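Refill taps are back on in Herncombe, and I've already been twice

Posted in Town News

If you walked past the old pump house on Drundley Street this month and wondered why there was a line out the door, it's the water! The public refill taps are running again after being shut off all spring, and I have to say I've missed them more than I thought I would.

For anyone new in town, the taps are the row of brass spouts on the side wall, the ones fed from the Jurska spring up behind the reservoir. They went off in March when the town found a cracked main under the parking lot, and what was supposed to be a quick patch turned into digging up 684 feet of pipe (I live across the street, so believe me, I heard all of it). The new line was hooked up at the start of July, the lab results came back clean, and the handles were unlocked at 7 a.m. the next morning.

I got there at 7:20 and there were already people ahead of me with jugs, coolers, and one very large soup pot. Most of us just bring whatever bottle is lying around the house, and that's pretty much how it has always worked. 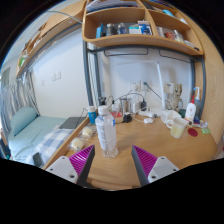 The town would like us to be a little more careful about it this time, though. There's a new sign by the door with the rules on it, and the main one is that you shouldn't let the mouth of your bottle touch the spout. I'm guilty of this, I'll admit it. You get in a hurry, the bottle slips, and clunk. Rodrigo Iglesias, the water supervisor, told me that's the single thing he worries about most, more than the pipe or the spring.

"The water coming out of the wall is great," he said. "It's what people do in the last two inches that keeps me up."

He also asked me to pass along that the spring water isn't chlorinated the way the tap water in your kitchen is, so it doesn't keep as long. His advice is to put it in the fridge and drink it within three days, and if you forget it in the car over a hot weekend, give it to your tomatoes. I asked whether boiling it would help and he said sure, but at that point why did you drive over here?

Now, the money part, which a few of you emailed me about. The repair went over budget. The original estimate covered the patch and not the whole new line, and the difference is coming out of the town's repair fund, so there's no new charge on your bill this year. I asked twice to make sure. The taps are still free for anybody with a Herncombe address, and they're still free for anybody without one too, as long as you keep it to 40 gallons a visit. That limit used to be a suggestion. It's a rule now, mainly on account of somebody who kept showing up with a tank on a trailer (you know who you are, and so does everyone on my block).

There was a petition about all this back in May, if you remember. A rumor had gone around that the town was going to cap the spring for good and put in vending machines, and 1419 people signed to stop it. That's a lot of signatures for a place our size! I never found out where the vending machine story came from. The town manager's office told me it was never on the table, and the closest thing to it was a sales call from some company that didn't get a call back. Still, I think it did some good. The council meeting that week was the fullest I've seen since the bridge fight, and the vote to replace the line went through without a single no.
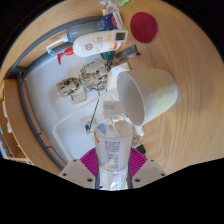 A few practical things before you head over. The taps are open from 7 in the morning to 9 at night, every day, through the end of October. After that they'll go to winter hours, and those haven't been set. Parking is tight because half the lot is still gravel, with fresh asphalt coming in August if the weather cooperates. You can pull in on the Tichý Bakery side for ten minutes and they won't mind, though it would be nice to buy a roll while you're there. Their poppy seed ones are usually gone by noon.

The leftmost spout runs slower than the others and always has. They replaced everything behind the wall and it still dribbles, so I've decided it's just its personality. If you've only got one small bottle, take that one and let the folks with the big jugs have the fast ones. There's also a low spout now, on the corner by the ramp, which is new and a really welcome change. You can reach it from a wheelchair, and it's the right height for kids too. It did look like most of the kids on opening morning were using it to soak each other, but it was already 80 degrees out and I can't blame them.

The town printed 600 stickers with a drawing of the pump house on them and they're giving them out at the library desk, one per person. I put mine on my jug and it peeled off in the fridge overnight, so maybe stick yours on something dry.

If you notice a leak or a funny taste, call the water office and leave a message with the time and which spout you used. They check the line every morning before opening, and the monthly test results will be posted on the door. The July sheet is up already.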